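Budget for a first gripper arm - what am I forgetting?
Posted 12 February 2025

Our supper club in Hatholm wants a small arm to sort cutlery. We've got 3000 for everything, and we'd like to order in March. Is it all arm, or do I hold some back?

Tkachuk
Hold back 600 for spares! I spent the lot on the arm and then had to beg for finger pads - they wear out way faster than you'd think. Trays are cheap, so buy a few kinds.

Mullcombe
depends on the arm

Drirkthorpe
I'd plan the job first and shop second. Lay out your real forks and your real tray, then ask the seller how wide the fingers open. Mine handles plastic forks spread out on the table, with a clear divided tray beside them. Piles are a whole other price bracket.
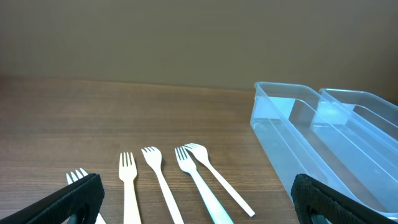 Tkachuk, replying to Drirkthorpe
Good point on the tray. Measure it before you order, I didn't.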